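Fureo traces simulator fault that sent Vunlow arm too low over wooden surfaces
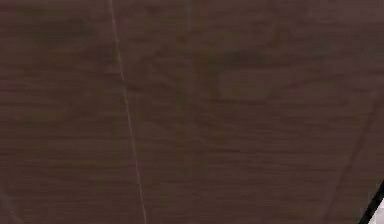

Fureo has found and fixed a fault in its Vunlow simulator that caused a robot arm to misjudge its height when working close to wood. The correction is free to every team using the software, and we are delighted to be sharing the full test results along with it!

The trouble came to light in January, during practice runs for a sorting task. When the wrist camera moved in so close that wood grain filled the view, the height estimate began to drift. The control program then kept lowering the arm after it should have stopped. Out of 3,778 simulated runs, 319 ended with the gripper pressing into the surface.

All of those runs took place in simulation, so no equipment was damaged and no one was at risk. The same control program was due to go onto a real arm at our Arberg workshop, though, and that move was put on hold the same afternoon.

"I was thrilled when we finally pinned it down," said Dragica Kelmendi, who led the investigation. "We had spent days blaming the gripper model, and all along the height check was trusting a picture with hardly anything in it to measure against. It's a lovely bug to have caught at this stage."

The new version, named Frei, stops the arm when the height estimate becomes unreliable and backs it off by 60 millimetres before trying again. It also records each stop, so that teams can look back at what the camera saw.

Fureo has repeated the 319 failed runs with Frei and none ended in contact. In 89 of them the arm stopped and asked for help from an operator, and we are now working to bring that number down.

Teams using an older version of Vunlow should update before moving any control program to a real arm.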